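Section 4. Setting Up the Color-Mixing Bench

By now you have unpacked the Hamau kit, found the instruction booklet, and put it somewhere safe, where it will stay until you move house. Section 4 covers the table: what goes on it, where it goes, and how to avoid turning it blue. Allow 20 minutes the first time.

4.1 Before you start

You will need a table with a smooth, pale top. White is best. Colors look the way they should against it, and a stray drop has nowhere to hide. Dark wood is handsome and will conceal a spill until your sleeve finds it.

Push the table toward a wall if you can. Things knocked backward then stop at the wall, where they can be retrieved with dignity.

CAUTION: The dyes in this kit are food dyes. They will not hurt you. They will hurt a shirt, a grout line, and most friendships formed over a borrowed rug.

4.2 Laying out the bowl and tray

1. Wipe the tabletop and let it dry. Wiping it and then setting things down on the damp part does not count.

2. Put the mixing bowl near the back, on the left. It can lean or lie tilted for now, as long as it's out of your way.

3. Stand the clear cylindrical container in front of the bowl. Leave it empty until Section 5.

4. Place the clear plastic tray to the right of both, wells facing up. If it rocks, it is upside down. (Pádraig Breathnach, who tested this guide for us, would like it known that he only did this once.)

5. Set a blue piece into one of the wells as your marker. All later instructions count wells from the marker, so pick a well and stick with it.

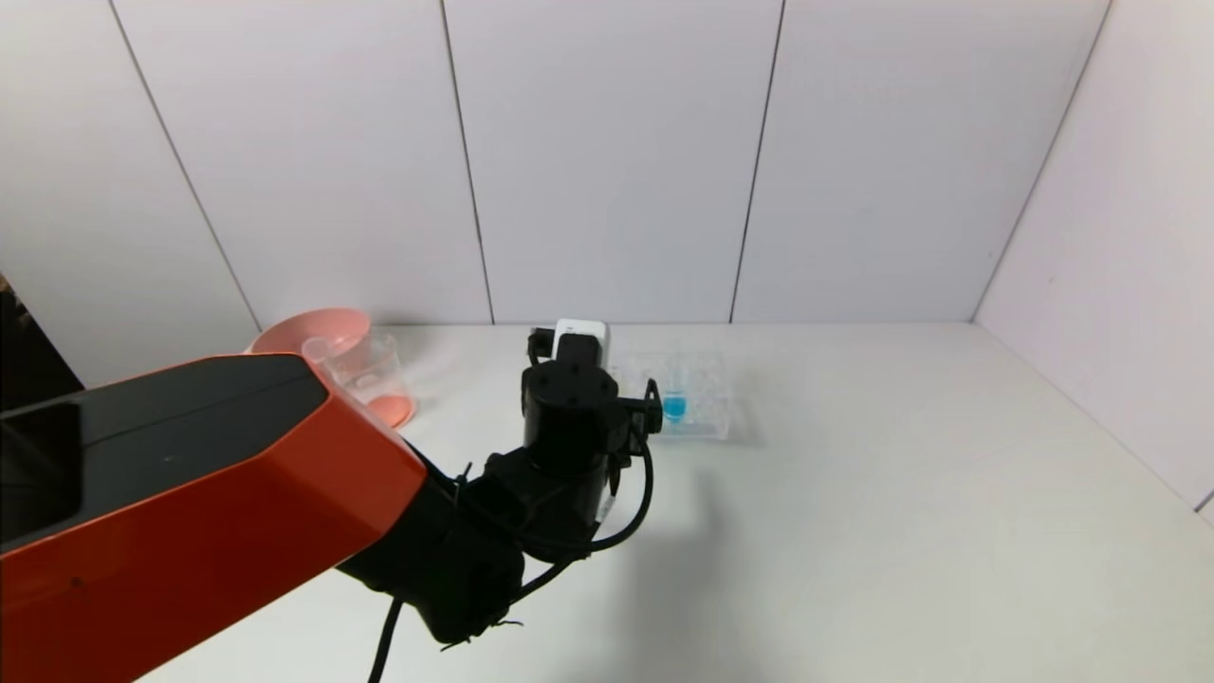 Figure 7. Pink bowl and clear container at the back left, tray with the blue marker in a well.

NOTE: Older Polel trays have a shallower well and the marker may sit proud. You can use them. You will just have to put up with the marker popping out whenever somebody leans on the table.

4.3 Loading the tubes

The tubes have pointed bottoms, a fine shape for measuring small amounts and a hopeless one for standing up. They go in the rack before anything goes in them. We have received 17 letters on this subject, and we would like there not to be an 18th.

1. Stand the rack on the table with its holes on top. Keep it well back from the front edge.

2. Lower each tube in until it rests and stays upright without your help.

3. Put yellow in one tube and blue in the other. You want enough to fill the tip and a little above it. More dye does not make more green; it makes a darker, gloomier green, like a pond with opinions.

4. Cap the tubes. Press until the cap seats, then stop pressing.

5. Turn each tube so the printed graduations face you. Do this now — turning them later, with caps half off and one hand full, is how the grout line mentioned in 4.1 came to be mentioned.

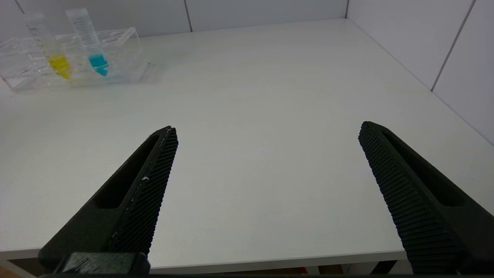 Leave a good stretch of bare table in front of the rack. It looks like wasted space and you will be tempted to put your coffee there. Resist. The open area is where tubes get set up, swapped, and now and then dropped, and coffee improves none of these.

CAUTION: Never lift the rack by the tubes. They come out. They are supposed to.

4.4 If something looks wrong

The yellow looks green already. You used one dropper for both colors. Rinse everything and go back to 4.3, step 3.

A tube leans. Check that the tip has gone all the way down. Ravix tubes are slightly wider at the neck and may need a gentle twist.

The marker is missing. Look under the bowl, then on the floor. Spares are sold in bags of 19 under part number 1030.

Go on to Section 5, Your First Mix. Bring a paper towel.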